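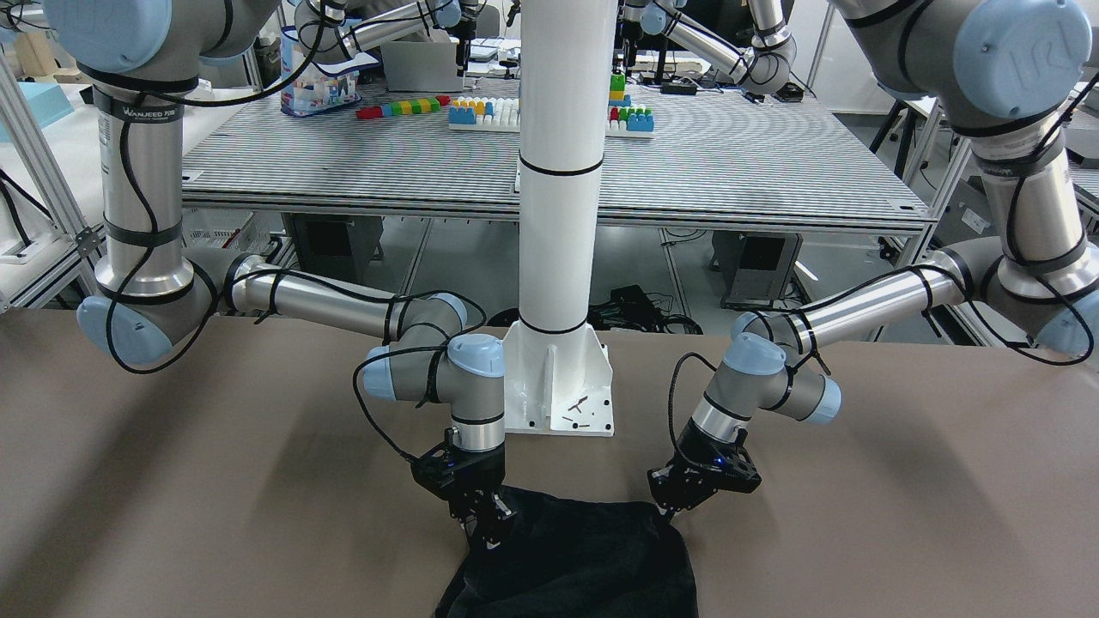
**比利亚娜·马蒂奇(Biljana Matić)**

工单状态:处理中
标题:Slaoui 邮件列表的群发信有一部分退回,求帮忙看看
日期:2020年12月12日

各位好,周末还来打扰,先说声不好意思。我替 Clondcombe 社区合唱团管邮件列表,团里每月发一封通讯,讲讲排练安排、谱子下载地址,还有谁家又添了小孩之类的事。列表一共132个地址,以前一直发得挺顺,这次却有63封退了回来,退信里都写着"SPF 校验未通过"。我不太懂这些,只好把自己试过的都记在下面,写得啰嗦,请多包涵。

先试的是换个标题再发给自己,收到了,不过进了垃圾箱。接着发给 Gorazd Georgiou,他用的是另一家邮箱,没收到,我这边倒是很快来了退信。我又把正文里的谱子链接全删掉,只留一句"大家好",照样退。这样看来跟内容没什么关系,我就不再折腾正文了。
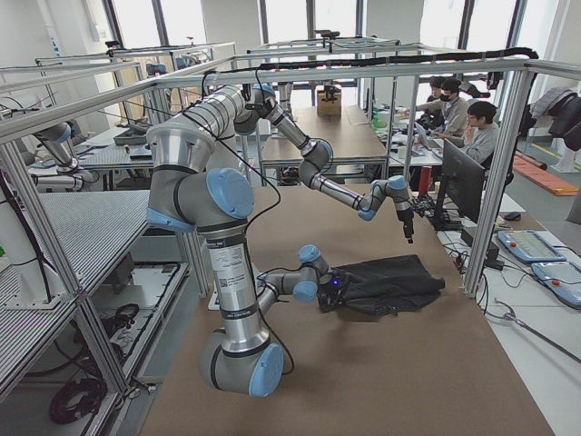 后来我想起来,四月份我们把域名从 Clirnstead 搬到了 Groltix,当时是 İlker Dönmez 帮忙弄的。他今天上午很热心地回了我电话,让我去看域名的 TXT 记录。我看了,里面竟有两条以 v=spf1 开头的,一条写着旧服务商,一条写着新的。İlker 说同一个域名只能有一条,两条并存的话,有的收件方会直接判错,有的睁一只眼闭一只眼,所以才会一部分能到、一部分退回。

照他说的,我做了这几步:

1. 把两条记录原样抄到记事本里留底。
2. 删掉写着 Clirnstead 的那条。
3. 在剩下那条里补上 Slaoui 的 include,末尾保留 `~all`。
4. TTL 还是原来的3000秒,没有动。 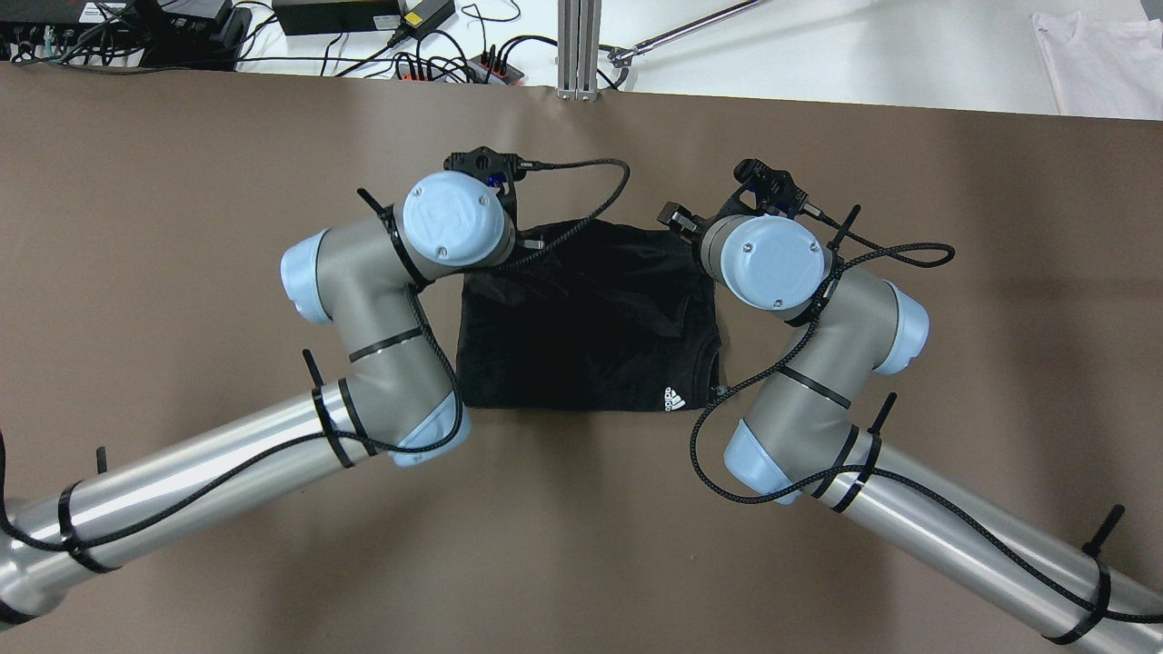
改完等了一个多小时,再给 Gorazd 发,这回收到了,他还回了个笑脸,我高兴得差点把茶打翻!接着从退信名单里挑了11个地址试发,除了 Milovan Karagiannis 的那个,别的都没有再退。他的退信写法不一样,是"邮箱已满",我回头打电话跟他说一声,他平时也不怎么清理。

还有两件事想请教。一是 Slaoui 后台里,先前退过信的地址都被标成了"暂停",是要我一个个点恢复,还是你们那边能批量处理?我怕点漏了谁,圣诞音乐会的集合时间就在这封信里,漏了人可不好。二是 DKIM 那一栏显示"未配置",要不要趁这次一起做了?如果要做,麻烦给一份步骤,写得越细越好,我照着慢慢来。

退信原文我留着,需要的话贴上来。我不在的时候,可以找 Biljana Georgiou,她也有后台权限,名字跟我一样,回信时请写上姓,免得我俩都以为是对方的事。

谢谢各位!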